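Bimanual cup regrasp: arms fight each other during the flip, how do you plan this?

Posted in: Planning and Control
Tags: bimanual, regrasp, impedance, motion planning
Viewed 1269 times

rackside_ponstead
08/12/2022

Hi all! I'm building the dish loading behavior for a two-arm mobile robot and I'm having a great time with it, but I'm stuck on one step. The task is simple to say: take a cup, turn it over, put it in the dishwasher rack. One-handed grasps are fine. My planner (we use Honex for the arm trajectories) gives me a clean path for each arm. As soon as both hands are on the same cup, though, the arms start pushing against each other and the wrist torques climb until the safety limit trips. It trips up to 7 times in a morning.
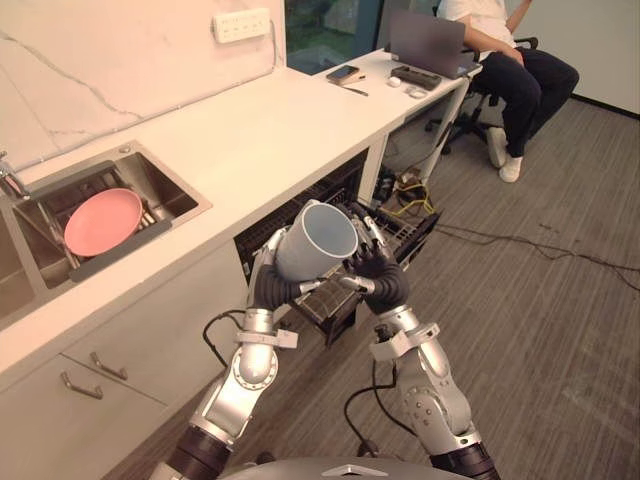
My current setup plans each arm separately and then syncs them by time stamp, with both arms in stiff position control. I suspect that's the whole problem, but I'd love to hear how others do it before I tear things up. The moment I care most about is the tilt, with one glove wrapped low on the left side of the cup and the other on the right with its fingers over the rim. A few millimeters of error there has nowhere to go. Should I switch to planning for the cup and let the arms follow? And does the open rack right underneath need to be in the collision model during the flip, or only for the final lowering?

Grateful for anything, including "read this paper"!

torque_and_toast

Oh, I love this one. Yes, plan for the cup!

Two arms holding one rigid thing make a closed chain. If you time-sync two separate paths, every bit of calibration error turns into squeeze force. What worked for me:

Pick a frame at the center of the cup and plan its path, rotation included. At the moment both hands are closed, save the pose of each hand relative to that frame. From then on each hand target is just cup pose times saved offset. Solve IK for both arms at every waypoint and throw out the path if either one fails or jumps to another branch.

Then make one arm the leader (stiff) and the other soft, at least along the line between the hands. You still want a small inward force so the cup doesn't slip, so command that on the soft arm and leave the rest of its axes springy. My follower stiffness along that line is 142 N/m. Start low and work up.

Keep the rack in the collision model the whole time, as a plain box with the door and the pulled-out part included. The tines can wait for the lowering step. And attach the cup to only one hand in the planning scene, with contact allowed for the other, or the checker will reject everything.

Before any of that, get the one-hand transport really boring. I'd log cup pose against hand pose over a lot of carries by the sink and see how much your perception drifts when the hand covers part of the cup. Mine was most of my error! Shiny steel behind a pale cup is hard on depth, too.

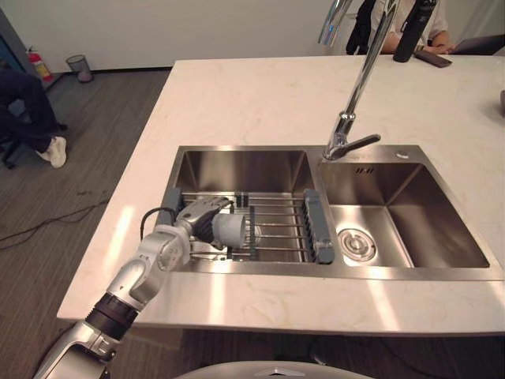 One-hand carry over the drying rack, cup mouth toward the right side of the sink.

Good luck, please post the torque plots when you have them!

gripperfan22

just lower the speed. we run the Pretorius demo slow and it never trips

rullthorpe_lab

The answer from torque_and_toast is the right one. Slowing down will hide the dynamic part, but the squeeze from calibration error is still there when you stand still.

Two things to add. Check your arm-to-arm calibration first: touch the fingertips of both hands to the same fixed point and compare what the forward kinematics says. Do it in several places across the workspace, low and high. Ours was off by 2 mm near the floor and fine at counter height. We redid it in April and half our trouble went away.

Second, if your base drives between sink and dishwasher, refresh the cup and rack poses after it stops. We lost a week to a stale rack pose. Tape marks on the carpet are a nice cheap check on where odometry thinks you are, and they cost nothing to set up. Lay out letters if you can, so you can tell which way you're facing in the logs.

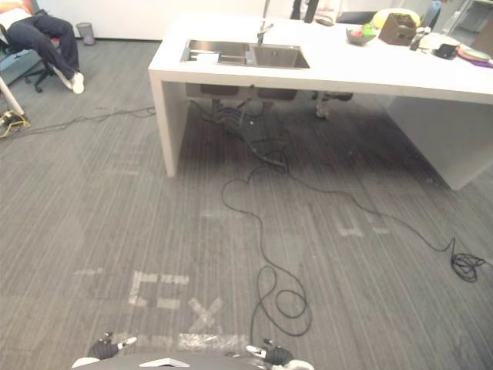 Tape on the carpet in front of the island, E and X next to each other.

Have fun with it, the first clean flip feels great!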